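**Hendville Shared Workshop Opens Its Two-Arm Kitchen Robot Build to Members**

HENDVILLE, 23/02/2022 — The Hendville Shared Workshop announced today that its member-built kitchen robot has entered the recording stage and that places on the build team are open to all members. The machine, named Clekivholm, has two arms on a wheeled base and is meant to handle ordinary household goods on an ordinary counter.

Work began in a member's garage and moved to the workshop once the second arm was ready. The frame is cut from stock aluminum, and the joint housings are printed on site. Motor controllers were supplied at cost by Bruseck, a local electronics firm. Total spending on parts stands at $1,361, paid from member dues.

"We set out to build a machine that a careful amateur could repair at a kitchen table," said Maja Krajewska, the project lead. "The arms have been taken apart many times, and each time they have gone back together with fewer screws."

The current stage concerns lidded plastic containers, which the team regards as a fair test of grip. The arms must hold a box level from both sides without bending the lid or pressing on a latch. Members first carry out the handling by hand at a kitchen counter, and the arm motions are then planned from those recordings. 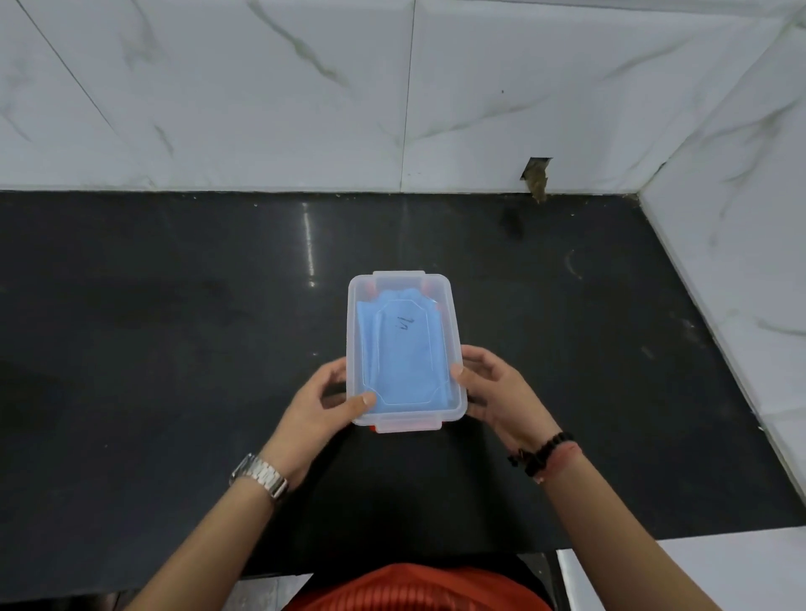
Does a member need programming experience to join the build?

Members can join with none at all, and new arrivals usually start with wiring, printing or recording before they choose a task of their own.

Elif Naz Akbulut, who designed the gripper pads, reported that the present silicone pads replace an earlier foam version that wore through too quickly. Wojciech Kołodziej is rewriting the wrist control software so that both arms slow down together when one meets resistance.

Build sessions last 60 minutes and are limited to three members at the bench. Drawings, parts lists and wiring notes will be placed in the workshop library in April — printed copies may be requested from Hanna Duda at the front desk.

Press inquiries: Lucyna Mazurek, Hendville Shared Workshop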